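Prodromos Alexiou had already apologized twice for the coffee by the time we sat down at Cercombe, and then he forgot to drink his. He writes the planning software for the sorting arm, and he'd happily talk about it all Friday.

"The boxes are easy," he told me. "They stay where you put them. The pile is what keeps me up at night."
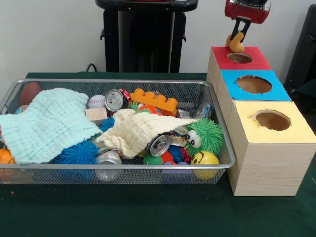

*A plush toy in the gripper, over the box with the red top.*

His planner, Karnlow, scores up to 200 possible grasps and keeps the best 20. Cloth is the trouble – "you pull one corner and half the basket wants to come along" – so he added a penalty for anything lying under fabric. I asked if that was cheating, and he laughed for quite a while.

"Maybe a little! But my grandmother unpacked groceries that way, and she never dropped an egg." 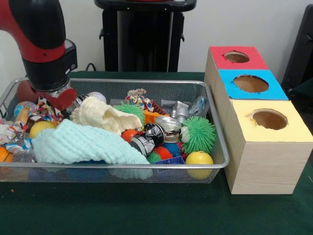 *The gripper low over the left side of the basket, with cloths and spiky balls in the pile.*

The next version, due in August, will replan while the arm is moving. He's nervous about that one, and already has a list of bugs he wants to show me.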